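Inicio | Números | Secciones | Autores | Contacto

Tiempo de lectura: 8 min

3.2. Entorno de simulación y tarea

La asignatura de manipulación del proyecto Skonen trabaja por completo en simulación. Cada equipo de estudiantes recibió la misma cocina virtual, con encimera de mármol oscuro, y un brazo con pinza de dos dedos. La tarea exige acercarse a un utensilio de mango azul situado junto a un cuenco y sujetarlo sin desplazar este último. La figura 1 muestra la vista desde la pinza, con el cuenco volcado de lado y el mango entre ambos dedos.

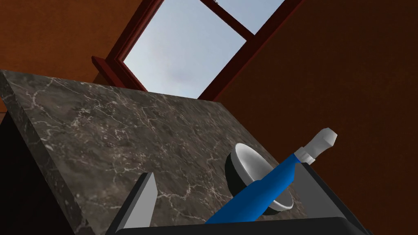

Figura 1. Vista desde la pinza en la cocina simulada.

Los equipos registraron 2407 episodios mediante teleoperación. Tras descartar los incompletos, se reservaron 500 para validación y 600 para la prueba final. La inclinación de la cámara varía con la muñeca, lo que dificultó el aprendizaje de las políticas entrenadas solo con imagen. El equipo Bastos añadió la posición articular como entrada; el equipo Dargate mantuvo la configuración original. Ambos usaron el mismo presupuesto de cómputo, fijado en abril.

Artículos relacionados
- Detel: un banco de tareas para cursos de robótica
- Evaluación por pares en proyectos de simulación
- Teleoperación con mandos de bajo coste en el aula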